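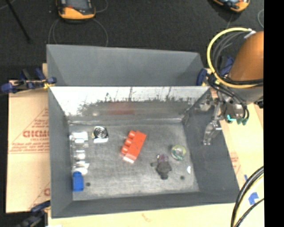

Mixed small items at the Itura sorting station, Patport.

Prulach @ Patport
We have received many questions from employees, families and neighbors about the automated sorting station at our Patport returns center. This thread sets out what has changed, what has not, and what is still under discussion. (1/13)

The center handles returned toys and small household goods. Items that come back without packaging are tipped into bins and sorted by type before inspection. Until this year, all of that first sort was done by hand. (2/13)

The station, known internally as Itura, takes over part of the first sort. An arm with a two-bin workspace picks single items and passes them on for inspection. It was installed by Hendriks, who also supply the maintenance contract. (3/13)

Patport employs 110 people. No position has been removed as a result of the project, and the agreement signed with employee representatives rules out layoffs linked to Itura for the length of the Hendriks contract. Agency hours during peak season are a separate matter and are covered further down. (4/13)

What has changed is the content of the work. Before Itura, a sorter could spend a full shift standing at the bins. Time at the bins is now limited to half a shift, with the other half spent on inspection, repair or station support. The most frequent comment in the spring survey concerned sore wrists, and we will ask the same questions again in August. (5/13)

Station support is a new role. The attendant refills the bins, clears stopped picks and decides what happens to anything the arm has left behind. Clear plastic, very flat pieces and items resting against a wall of the bin account for most calls to the attendant. These are also the items that experienced sorters handle without a second look. (6/13)

For that reason the training was written with the sorters. Humaira Warraich, who has led the first-sort team since the center opened, prepared the handling notes that Hendriks now uses during setup. Her team's time on this work was paid at the trainer rate. (7/13)

"We asked for two things," Ms. Warraich told the site meeting. "We wanted to be able to stop it ourselves, without calling anyone, and we wanted our names on the notes." Both requests were granted. Every attendant may stop the station at any time and is not required to give a reason in the log. (8/13)

On speed: the arm is slower than a trained sorter on mixed items, and we do not expect this to change soon. It currently handles around 20 percent of the first sort. The remainder is done by hand. Individual pick rates for sorters are no longer displayed on the floor, as comparison with the station was felt to be unfair in both directions. (9/13)

Some matters have not gone well. The first attendant schedule placed one person on support for a whole shift, and several colleagues described the work as long waiting broken up by alarms. Attendants now change over every 50 minutes. The alarm tone has also been replaced after repeated complaints from the inspection benches next door. (10/13)

Pay remains open. Employee representatives have asked that station support be placed one grade above sorting. Management has offered a fixed allowance per shift. The two sides will meet again in August, and until then the allowance is being paid without prejudice to the outcome. (11/13)

Agency hours: we expect to request fewer temporary sorters this winter than last. We recognize that many of these colleagues return to us year after year. Those with two or more seasons at Patport will be invited to apply for five permanent openings in inspection before the positions are advertised – applications are open to all shifts, including nights. (12/13)

Employees with questions may speak to their shift lead or attend the drop-in hour in the upstairs meeting room, at 2 p.m. for days and 10 p.m. for nights. Written questions can be left at the front desk and may be unsigned. Replies are posted on the board beside the time clock. (13/13)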